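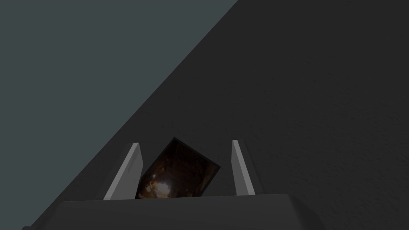

The case for a full-size spare

Carmakers have spent years removing the spare wheel, and buyers have mostly accepted it. A sealant can and a small compressor now sit under the trunk floor of many compact sedans. I think this is a poor trade, and that the reasons given for it are weak.

The first reason is weight. A steel spare with its jack and wrench adds mass at the rear axle, and less mass saves fuel. The saving is real but small. Most owners lose more of it by driving on low tires, and the kit does nothing about that.

The second is space. My Rumance sedan has a well in the trunk floor deep enough for a full wheel. The factory filled it with molded foam and a 12-volt compressor. The foam holds nothing useful, and the trunk floor is no lower than on the older model, which carried a spare.

Sealant works on a small hole in the tread. It does not work on a sidewall cut, a bent rim or a tear from a pothole edge. It also expires. Viola Piras, a tire fitter at Sanna, showed me a shelf of cans taken from customers' cars in March, and most were past date. Once the sealant is in, many shops will replace the tire instead of patching it, so a cheap repair becomes a new tire.

A temporary spare is better, but it has limits of its own. It is narrow, it affects braking, and the speed limit printed on it is low. On a front-drive car it should go on the rear axle, which can mean swapping two wheels at the roadside. On a road where the next town is more than 60 miles away, few drivers will do that.

I bought a matching wheel for 300 dollars and removed the foam. It goes into the tire rotation every 4,000 miles, so all five tires wear at close to the same rate. Pressure is checked with the rest. The jack came from a salvage yard and fits the factory lift points.

Makers should list the full-size spare as an option on every trim with a well that will take it, and print the price next to the paint and floor mats.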